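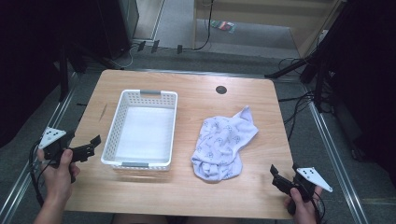

A white storage basket and a printed cloth on a wooden table at the Cundine center.

Linen Service Update: New Folding and Return Procedures

The Stovent Residents' Association is pleased to report that the shared linen service, which operates from the Cundine and Marikar centers, has completed its first full season under the revised schedule. Between the two sites, 2,914 items were folded, sorted and returned to member households. The comparable figure for the previous season was 1,933.

Members will notice several changes beginning in September. Small items such as crib sheets, burp cloths, pillow covers and printed wraps will no longer be returned in paper bags. They will be placed in open plastic baskets, one basket per household, and held at the front desk for collection. Baskets remain the property of the association and should be brought back at the next drop-off.

Lightweight cloths require particular care. Soft printed fabrics crease quickly when left bunched, and they are difficult to stack once the corners have lost their shape. Each cloth should be opened fully on the table, smoothed from the center outward, and folded in half twice before it is placed in the basket. Larger pieces may need a third fold. Items go in flat, with the folded edge facing up, so that a single cloth can be taken out without disturbing the others.
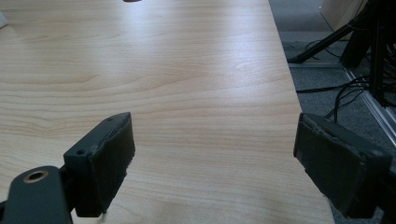

Tables are to be cleared completely between households. A bare surface makes it far easier to notice a stray sock or washcloth before the next load is opened. Wood tabletops should be wiped with a dry cloth only; spray cleaners leave a residue that transfers to light fabrics. Please check the floor along the table edges as well — small pieces slide off more often than one might expect, and three unclaimed items from last season are still being held at the Marikar desk.

Households that wish to do their own folding may reserve a table at either center for up to two hours. Reservations are made at the front desk and are offered in the order received. Baskets are provided, and members are asked to leave them empty on the table when they have finished.

The association is also considering a third collection point at Plokow. A decision will depend on available storage space and on the response from members in that area. Those who would use a Plokow location are invited to complete the short form available at both centers before the end of the month.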